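Clasetard – a small, plain-text log of home strength training

Read me first

Clasetard is a folder of training notes that grew into a dataset. It holds 84 weeks of home workouts, written down set by set, with the kit used, the weight lifted, the rest taken and a short remark on how it felt. I started it in a notebook, moved it to a spreadsheet in March, and tidied it into proper files because friends kept asking to borrow it. I love this stuff, and I hope someone else gets as much out of poking at the numbers as I have!

Version note: this release is dated 13 October 2022. Older copies used a different spelling for several exercises, so please don't mix them.

What is in the folder

sessions.csv – one row per session, with the start time, the length in minutes and the programme followed.
sets.csv – one row per set. This is the big one and the one you'll probably want.
kit.csv – the equipment list, with a short code for each item.
remarks.txt – free text, lightly edited for swearing.

The files join on session_id and kit_code. Everything is UTF-8 with commas between fields, and decimals use a full stop. 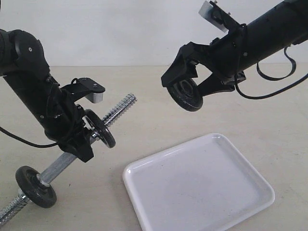
The programmes have names because I got tired of calling them "the new one" and "the newer one". Gralari is the slow one, with 4 sessions a week and long rests. Zorico is shorter and nastier, 3 sessions a week, mostly supersets, and it's where the most interesting data sits (the drop in reps on the last superset is lovely to plot). The place column sounds grander than it is: each spot at home gets a colour name, so a pale beige tabletop with an off-white wall behind it, like the one here, would go in as "beige". Tan is the name of the warm-up routine and has nothing to do with the colour, so please don't filter on it hoping to find a place.

How weights are recorded

All weights are in kilograms. For dumbbells, the load column gives the weight of a single dumbbell with its plates and collars on, so a pair is twice that. For barbell work it gives the whole bar. I went back and forth on this for ages and it still trips people up – if your totals look half what they should be, check the hands column, which is 1 or 2.

Bodyweight moves have a load of zero, and added_load holds anything extra, such as a plate in a rucksack. Bands have no load at all, only a colour, and I'd leave them out of any volume sums.

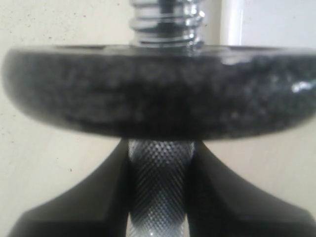

Effort is scored from 1 to 10 straight after each set. It's my own feeling and nothing cleverer. A 7 means I could have done a few more, a 9 means one more at a push, and a 10 means I stopped because I had to. The early scores are too generous, as I was new to it and thought everything was a 10. They settle down nicely after the first few weeks, and from then on the effort column predicts the next set's reps better than I ever expected. Do try it!

Missing values

A blank means I didn't write it down. A zero means zero. Please don't fill one with the other. Rest times are blank for more than 84 sets, nearly all of them in the first programme, where I was using a kitchen timer and kept forgetting to look at it. 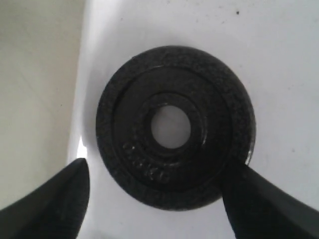

Kit codes are short and meant to be typed with chalky hands. DB is a dumbbell, BB a barbell, KB a kettlebell, BN a band, and PL covers a plate used on its own, for front raises, twists or rucksack work. A finish field is there too, added late and filled in only for plates: a black cast-iron one with a rough, pebbled face like this goes down as "textured", and anything slick goes down as "smooth". It was meant for a question about grip that I never got round to, so if you fancy answering it, please do.

Known problems

Press-ups and push-ups both appear in sets.csv. They are the same thing.
Two sessions share an id. The later one should have an "b" on the end and doesn't.
The clocks going back gives one session a negative length.
Lunges are counted per leg in Gralari and in total in Zorico. Sorry.

Good uses and less good ones

Lovely for learning to join tables, practising charts, trying out rolling averages, or comparing with your own log. It covers one adult training at home, so it can't tell you what works for people in general, and please don't take it as advice on how much to lift.

Sharing

Use it, change it, pass it on, and keep this file with it. If you find a mistake, send me the row number and what you think it should say. If you keep a log of your own in the same layout, I'd be thrilled to see it.

Still to do

Merge the two press-up spellings
Add tempo for the slow squats
Check the rucksack weights again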